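Skurkwood support
Ticket: Right arm grasp target jumps between neighbouring cans
Product: Isasel planner, two-arm cell
Opened by: Amrit Cormier, Grundstead
Status: Open, waiting on customer
Priority: Normal

Problem

The right arm approaches a can, then the target switches to the one beside it about when the gripper starts to descend. The arm stops with "target lost" in the log. It happens when two cans of the same colour stand close together. The left arm hasn't thrown this error. We are on the January build with the stock perception config.

Steps tried by customer

1. Restarted the perception node. No change.
2. Redid the hand-eye calibration on the right wrist camera. Residuals were fine before and after.
3. Raised the tracker hold time from 100 ms to 500 ms. Fewer jumps, but the arm now lags when a can is moved by hand.
4. Turned off the left arm's planner to rule out a shared scene update. Same error.

Reply from support (Phùng)

Thanks for the logs. The tracker is matching detections by colour and label first and position second, so two orange cans can swap IDs when the forearm blocks one of them from the overhead view. Please put the hold time back to 100 ms and set match_order to position_first in the tracker file. Then run the can task again with cans both inside and outside the basket, and send overhead stills from moments when the right gripper is closed on a can.

Reply from customer

Hold time is back to 100 ms and match_order is changed. Right gripper closed on an orange can in both stills, outside the basket in the first and inside it in the second.

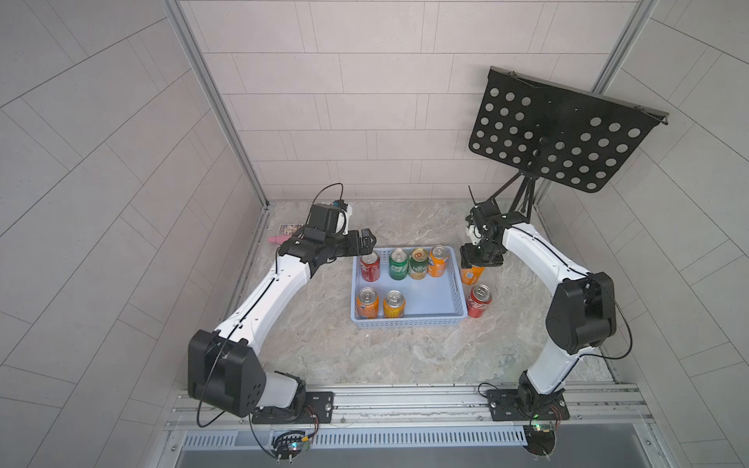
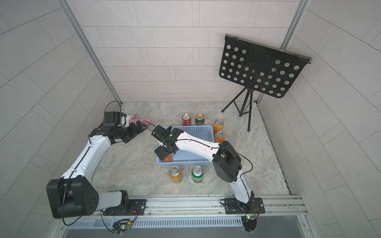
Result after change

Ran 200 grasps on the right arm. Target lost came up twice, both with the forearm over the basket. Before the change it was nearly every fifth grasp. Planning time has gone up a little, which we can live with.

One more question: does the scene buffer keep its old IDs after a config reload? Ours is set to 2000 entries and I had to clear it by hand before the new setting took.

Reply from support (Phùng)

Yes, it keeps them. Clearing by hand is correct for this build. Please send the tracker logs for the two remaining failures and leave the ticket open until we've looked at them.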